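Fitted sheet on a big bed, on your own, no swearing

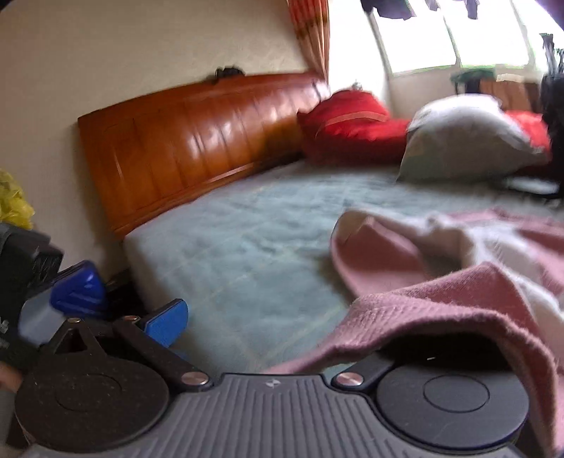
Sheet on, corner wrapped down over the side. A few soft wrinkles in the middle still.

Right. Quick one as I've got the guest room at Gardale to turn round before lunch and people keep asking how I do the big beds without a second pair of hands. Five minutes if the mattress isn't too deep, longer if it is.

What you need

The sheet. Clean pillowcases. Somewhere to dump the pillows. I leave mine up at the far end of the bed while I do the near corners, then move them to a chair for the last bit.

Before you start

Check the size. Sounds daft but I once spent ages fighting a double onto a king. Look for the label, it's normally in a bottom corner seam. Pull the bed out from the wall if you can, even a hand's width. Heavy wooden headboard? Don't drag it by the headboard, push from the foot end.

Windows open for a bit while the mattress is bare. I give it 24 minutes, which is how long my wash takes to spin and finish, so no science there.

Doing it

1. Find the long side. If the sheet has lines or a check on it, use them – lines should run straight with the mattress, or evenly corner to corner if it's a diamond sort of pattern. Wonky lines now means wonky lines later.

2. Top corner first, headboard end, the side against the wall or the one that's hardest to get at. Tuck it right under, not just over the edge.

3. Now the corner diagonally opposite. Not the one next to it! Going across holds the first one on while you walk round.

4. Third corner, then the fourth. The last is always tight. Lift the mattress with your knee, hook the elastic under, let go. If it pings off, go back and check the one opposite, it's probably only half on.

5. Run your hand down each side and push teh spare cloth under. About 50 cm at a time, no rushing.

6. Smooth from the middle out. Flat hands. Stubborn creases, a squirt of plain water and leave it.

Pillows last

Shake, case on, open end facing away from the door. That's Syafiqah Pangaribuan's rule, she trained me at Grendimgate and I've never dropped it. Bright cases look good on a pale sheet but wash them seperate the first 2 times.

If it keeps coming off

Sheet's too shallow or the elastic has gone. Clips under the mattress will get you through to payday. Otherwise measure the depth, mattress topper included, and buy deeper than that.

Duvet covers on Monday if I get the chance.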